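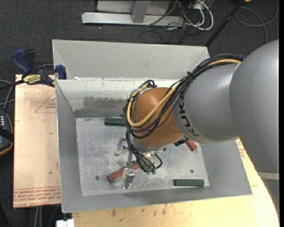 Bin cell, gripper down over one of the red blocks. KUKA arm, cable bundle goes across the wrist.

24th February

Bin picking, fault on the long run. Writing this up before I forget the order of it.

Started the 214-cycle run after lunch, same program as last time, red and green blocks, bin clamped to the bench as usual. Stopped itself at cycle 151. Controller gave a collision stop on the wrist axis. No contact with the bin wall that I could find, no fresh mark on the wall, block still on the floor of the bin and not gripped. So what did it hit?

Think it hit nothing. Think it was the cables. Pick 151 asked for a big wrist turn to line up with a block lying on the opposite diagonal, and the planner took the long way round. Bundle went tight, torque went up, controller read that as a crash. Fair enough, it did its job.

Checks done, arm in manual, slow speed:
- turned the wrist by hand control the short way. Fine, torque flat.
- turned it the long way. Torque starts climbing well before the soft limit, bundle pulls hard across the joint. Stopped there, did not want to push it.
- backed off, torque drops straight away.
- looked over the air fittings at the gripper end. One had crept out 2 mm. Pushed back, holds pressure.
- jacket on the thick cable is scuffed where it rubs. Not through. Put a pen mark beside the worst bit so we can see if it grows.

Soft limit is still the one from September, set before the Voltley sensor lead was added to the bundle. Nobody changed it after, me included. The old bundle had more slack so the limit was OK then. It isnt now.

Also not happy about the restart. After the stop I acknowledged the fault and the Skisa script offered to resume at the NEXT waypoint, which is the lift, with the wrist still wound up. Would have gone at full speed. I said no and jogged it out. Somebody tired will say yes. Needs to go back to home first, slow, every time after a collision stop. Will write that into the script, until then there's a note taped on the pendant.

Changed today:
- soft limit on wrist pulled in on the bad side
- planner told to reject anything past it and pick the other grasp angle (gripper doesn't care which way round it is)
- speed down until cable is rerun

Reran 100 cycles with that. No stops. Few picks skipped where niether grasp angle was allowed, both near the far edge of the bin, logged as skips not faults. Can live with it for now.

To do:
Ask Nalex for a longer dress pack, or at least the price
Copy the new limit over to the Fülöp cell, same bundle, same problem waiting
Sort the resume step
Check pen mark before next long run

Arm left at home, air off, key in the drawer.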